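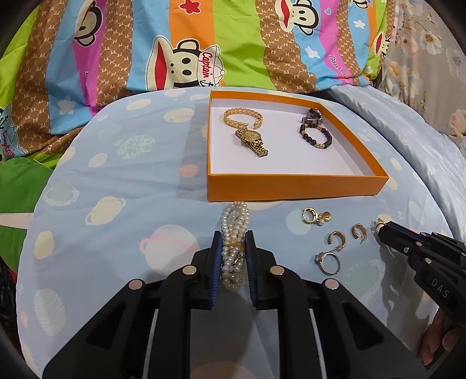
Section 4. Filling the Lencho Tray

Read this section after you have unpacked the tray and wiped it out (Section 3). It covers emptying your old box or drawer, checking each piece, and putting everything into the Lencho in an order you can keep up. The travel roll is covered in Section 6.

The Lencho is a shallow open tray with a white interior and orange edges. It has no fixed compartments. Small pieces are easy to see against the white floor, but they also slide when the tray is tilted, so the order in which you load it matters.

4.1 What you need

Lencho tray
Soft dry cloth (supplied)
Large cotton cloth, tablecloth or sheet
Six or more small elastic bands, covered type preferred
Spare earring backs, if you have them
Small dish for broken or unmatched pieces
Dividers, part no. 336 (optional, sold separately)

4.2 Preparing a place to work

1. Choose a flat spot with good light. A table is best. A made bed will do, but the tray must sit level on the mattress and well away from pillows.

2. Spread the cloth and smooth out the folds. Earring posts and backs get lost in creases. A light-colored cloth makes dark beads easy to find, and a pattern is fine as long as it isn't as small and busy as the jewelry.

3. Set the tray at the back of the work area with its long side toward you. Keep the space in front of it clear. This is where you will lay pieces out.

4. Take off any rings or bracelets you are wearing, unless you mean to sort those too.

Caution: Small parts. Earring backs, charms and loose beads are a choking hazard. Keep children under three and pets out of the room until the tray is full and put away.

Caution: Do not work over a sink, a floor vent or a deep-pile rug.

4.3 Emptying the old box

1. Lift out the large pieces first: watches, cuffs, bangles and anything on a long strand. Do not tip the box over.

2. Lift out the bracelets one at a time. If two are caught together, put both down on the cloth and free them there.

3. Pick out the rings and earrings.

4. Run a finger along the corners of the old box for backs and single stones. Place whatever you find in the small dish.

Note: If you are moving a large collection (around 200 pieces or more), do it in batches. Fill one tray completely and put it away before you open the next drawer.

4.4 Strands of pearls or small beads

A long strand left loose will wrap itself around everything else in the tray. Bundle it first.

1. Close the clasp.

2. Lay the strand on the cloth and fold it back and forth into long loops of equal length. A hand's width is a good length for most necklaces.

3. Gather the loops and slip an elastic band around the middle. One turn is enough for a short strand, two for a long one. The band should hold the loops together without pressing the beads into one another.

4. Turn the bundle so the clasp lies on the outside, near the band. You will then be able to find it without undoing everything.

5. Leave the bundle on the cloth in front of the tray until the heavier pieces are in.

Caution: Do not use bare rubber bands on real pearls. Rubber can mark the surface if left for months. Use a covered band or a strip of ribbon. For storage longer than one season, take the band off and lay the strand flat in its own pouch.

4.5 Watches and cuffs

1. Wipe the back of the case and the inside of the band with the supplied cloth.

2. Place a watch with a long metal band flat along one side of the tray, dial up, with the band laid out straight or on the diagonal.

3. If space is short, close the band and stand the watch on its side in a curl against the wall. Only do this with link bands that hold their shape. Leather straps should lie flat.

4. Put open cuffs in a corner, with the gap facing in. A cuff can touch a watch band without harm but should not rest on the crystal.

Note: Do not squeeze a cuff to make it fit. Braided and twisted cuffs weaken where they are bent, and the gap will not go back to the size it was.

4.6 Beaded bracelets

1. Check the elastic or wire by easing two beads apart with your thumbs. If the cord looks gray or fuzzy, place the bracelet in the dish for restringing.

2. Lay the bracelet down as an open oval. Don't stack one on another until the floor of the tray is full.

3. If the bracelet has a metal pendant or a watch-style case attached, set the metal part down first, near the edge of the tray, and let the beads curve in toward the middle. The weight then stays against the wall when the drawer is opened.

4.7 Rings, earrings and charms

These go in last. They are light enough to be pushed around by everything else.

1. Lay the hoops out on the cloth and match them up by size and texture. Plain hoops and textured hoops of nearly the same size are easy to mix up, so compare each pair side by side before you close them or fit the backs.

2. Fit a back on every post. If a back is missing, use a clear plastic spare until you can replace it.

3. Put each pair down together. A small hoop can sit inside a bangle to save room, provided the bangle is smooth on its inner edge.

4. Keep rings with raised stones apart from pearls and from polished gold. A cluster setting will scratch either one.

5. Place charms and small discs along the front wall, where they can be picked up with two fingers.

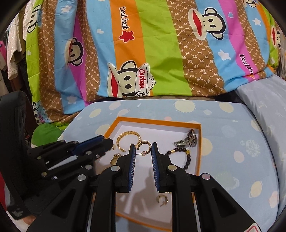
Figure 4-2. Hoop earrings, a bangle and a beaded bracelet in an open tray.

If the tray looks scattered at this point, don't take everything out again. Move the largest piece into a corner, bring each earring next to its match, and work toward the middle. Most trays need only four or five moves to come right.

4.8 Fitting the dividers (optional)

The part no. 336 set contains two long strips and four short ones. They grip the walls by friction and need no glue.

1. Move all pieces to one half of the tray.

2. Press a long strip down into the empty half, ends first, until it touches the floor all the way along.

3. Add short strips where you want them. Leave at least one space wide enough for a bangle lying flat.

4. Move the pieces over and repeat on the other side.

Note: The older Jovitz dividers (part no. 197) are slightly taller. They fit the Lencho, but the tray will not slide under the shelf of a Hovix drawer unit with them in place.

4.9 Carrying the tray

1. Hold the tray by both short ends, thumbs outside. Do not carry it by one edge.

2. Keep it level. Earrings will travel the full length of the tray at a very slight tilt.

3. If you have to go up or down stairs, lay the supplied cloth over the contents and tuck it in at the edges.

4. Before you shake out the tablecloth or strip the bed, pat it over with a flat hand. Check under folded blankets and comforters too.

4.10 Common problems

Earrings keep sliding to one end.
The drawer or shelf is not level, or the drawer is being closed too hard. Place a square of felt on the floor of the tray.

One of a pair is missing.
Look first inside bundled strands and under watch bands. Posts catch in both. Then check the cloth. Keep the single earring in the dish, not in the tray, until its match is found.

Gold-colored pieces leave a mark on the white interior.
Wipe with a damp cloth and a drop of dish soap, then dry completely before refilling. Do not use bleach or silver polish on the tray.

The bundle of pearls springs open.
The loops are too long or the band is too loose. Fold again with one extra loop.

The orange edge feels rough in one place.
Stop using the tray for fine chains and contact Skiltov for a replacement. Do not sand or trim the edge.

4.11 Record of contents

A blank list is printed on the inside back cover. Write down each piece, its place in the tray and anything you know about it — who it came from, when it was last repaired, whether it is insured. Use pencil. Copies can be ordered as form 763.

For parts and replacements, write to Skiltov Customer Care, attention Catalina Sosa. Give the part number and say whether your tray is used alone or in a Hovix unit.

Section revised August 2022. Text by Denise Hollis, checked by Domingo Benítez.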